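Home | Articles | Builds | Random page | Talk
Print this page | E-mail this page

Vestero (shared workshop build)

Vestero is a robot arm build for taking old desktop computers apart. Started in a shared workshop by Comfort Acheampong, joined later by Yae Tsuji. Not a product. No kit, no shop. The name covers the gripper, the wrist camera mount and the control code together, though some pages use it for the gripper only.

Not to be confused with Endus, an earlier arm by the same two builders (see History).

Purpose

Pulling hard drives from office machines before the rest goes to scrap. By hand the job is quick but dull, and the workshop takes in a lot of donated desktops. Drives get wiped or drilled, boards get sorted, cases go to the metal bin. Acheampong wanted the drive step done by machine first — same motion every time, few tools. Screws were left for later.

Gripper

Two-sided, black plates and brackets, socket-head screws throughout. Plates were drawn by Tsuji over one weekend and have been redrawn since. The fingers are narrow so they can get down beside a drive carrier without hitting the bay. Early fingers were wider and kept catching on the case wall.

Finger tips are a wear part. Version 4 is the current one. Older tips had rubber pads glued on, which came off in the case and had to be fished out. Pads were dropped, and grip force went up a little to make up for it.

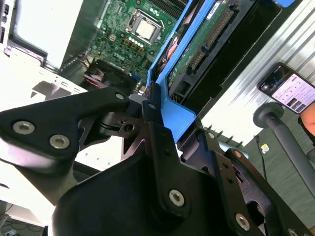 Approach is the hard part. Plastic carriers usually have a latch or a pair of tabs which must be squeezed or bent before the drive will slide. Vestero does not squeeze and pull at the same time. It presses, waits, checks the finger position, then pulls. If the fingers closed too far it has missed and it backs out. Slow, but fewer cracked carriers.

Cables come off by hand first. There was a cable routine, it is still in the code, turned off. SATA plugs with a metal clip beat it nearly every time.

Control

Runs on a secondhand desktop beside the arm. Motion code is called Ruchti, written by Tsuji, and does three things: go to a saved pose, nudge from that pose using the wrist camera, close until the motor current rises. Poses are taught by moving the arm by hand and hitting a key.

Each case model needs its own pose file. A full file is 114 poses, most of them small steps on the way in and out. Case models that share a bay layout can share a file with a fixed offset, but somebody has to check teh offset on a real case first. Acheampong has tried to get the number down. Skipping steps on the way out led to drives bumping the bay frame, so the steps went back in.

Camera is at the wrist and looks along the fingers. Good view of the tips, poor view of anything behind them. Glare from bare metal was a problem in the first tests and the nudge step now throws out the brightest part of the picture. 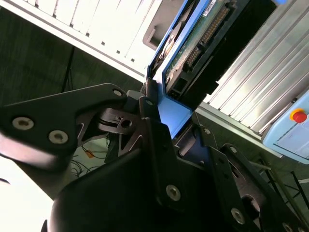

Holding a drive once it is out is easier than getting it out. Carriers are light and flex, and the arm has to be told that a small change in finger width is normal. The first limit was set too tight and the arm kept stoping halfway to the tray to report a drop that had not happened. Limit was loosened in August. No false drops logged after that, a few real ones.

Safety

Workshop rule is one person in reach of the stop button whenever the motors are on. Hands out of the case before a move starts. Arm speed is capped in Ruchti and the cap is not in the settings menu, you have to edit the file. Power supplies are unplugged and left to sit before a case goes anywhere near the arm.

History

Endus came first. Belt driven, too weak to hold a drive at full reach, taken apart for its motors. The base plate was kept and is used under Vestero.

The second try was going to be called Atton and was meant to do screws as well as drives. It got as far as a screwdriver head and a stack of drawings. Head is on a shelf, drawings are in the project folder.

Vestero proper began when the screw idea was put off. Log shows 3,570 test moves before the first drive came out clean, most of them on a single case with nothing plugged in. Pose files exist now for 19 case models.

Known problems

Steel caddies slip. Drives mounted with side screws not supported. Wrist cable rubs on the lower bracket and wants a clip. Pose files from before the finger change are off by a few millimeters and should be retaught, not edited.

See also: Endus (arm), Ruchti (code), Drive carriers, Wrist cameras

Page last updated: August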